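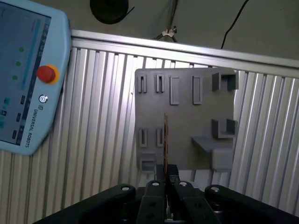
Can a robot learn where one step of a disassembly job ends and the next begins without anyone marking the boundaries by hand?

It can for most steps, provided the wrist force signal is used together with the gripper width. Pictures alone place the boundary too late.

Cutting demonstrations at contact
11 November 2018

I have spent most of the time since March on the segmentation part of Grostetico, and the numbers have now stopped moving enough to write them down. The task is taking apart and refitting a desktop computer with one arm and one two-finger gripper. A demonstration is a person driving the arm through a whole job. The policy we train, Hakov, wants short pieces: approach, align, close, pull or push, retreat. Somebody or something has to cut the long recording into those pieces.

Until the spring we cut by hand. Ya-wen Fung and I each marked the same recordings and then compared. We agreed well on "close" and badly on "align", where my marks came consistently earlier than hers. I count a hand descending over a slot as aligning once the sideways motion slows down. She counts it from the first small correction. Both are defensible, and a policy trained on a mixture of the two hesitates above the part.

The automatic cutter is simple. It takes the force at the wrist, low-pass filtered, and the commanded gripper width. A boundary is proposed wherever either signal changes regime, and proposals closer together than a fixed gap are merged. The camera is used only to give the resulting piece a name. I tried the reverse first, with the camera proposing and the force confirming, and gave it up. Close to a part, the fingers fill the lower part of the wrist view and hide the thing they are about to touch, so the visual change arrives after the contact.
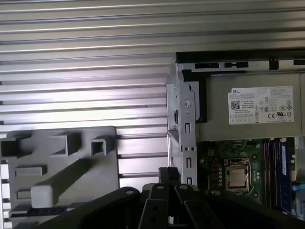

Results

We recorded 189 demonstrations and kept 170. The rest were dropped because of gaps in the force log, which was a buffer fault of mine and has been fixed. Against Ya-wen's marks, the median boundary error was 31 ms. Against mine it was larger, for the reason given above. I have stopped using my own marks as a reference.

Hakov trained on the automatic pieces reached the target pose within 2 mm more often than the version trained on hand-cut pieces. The gain is nearly all in "align". For "retreat" there is no difference I would defend. 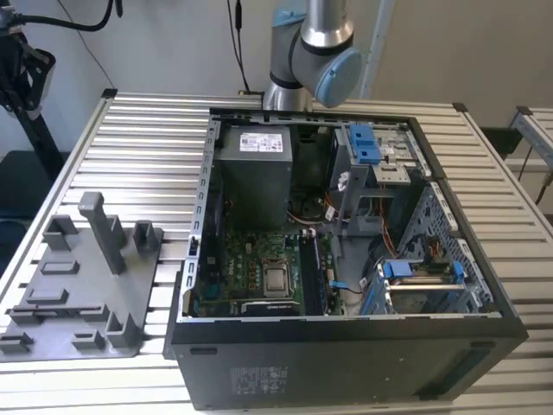
Failures of the cutter are not spread evenly over the parts. It does worst where contact builds up slowly, and best where something rigid meets something rigid. With the tower on its side and the panel off, both sorts are within reach of the same arm: a metal side wall gives a sharp step in force, whereas the blue plastic latch on the drive cage ought to bend before it moves, which smears the step over many samples. The square posts on the grey fixture plate beside the case are the easy sort, and I use them to check the threshold before each batch. If a touch on a post does not produce exactly one proposal, the filter settings are wrong.

Memory modules are the awkward case. Seating one involves a long steady push followed by a small drop in force as the catches engage, and that drop is close to the noise floor of our sensor. Lowering the threshold finds it, along with a large number of false proposals from cable drag.

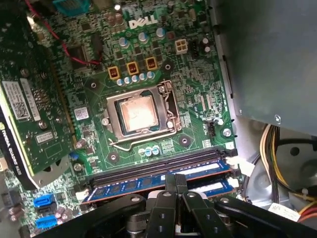
I ended up with a separate threshold for that one phase, chosen by grid search, which I do not like but which works on the held-out recordings. A better answer is probably to model the push as a ramp and look for the departure from it. Nevmont, our older planner, did something similar for screws, and the code is still readable.

Two things are left undone. The merge gap was tuned on the Mok recordings from last year, which are slower than the present ones, and I have not retuned it. I have also not tested whether the cutter carries over to a different operator. All the recordings above were driven by Ya-wen or by me, and we have learned each other's habits. The threshold script and the marked boundaries will go up once the file names are sorted out.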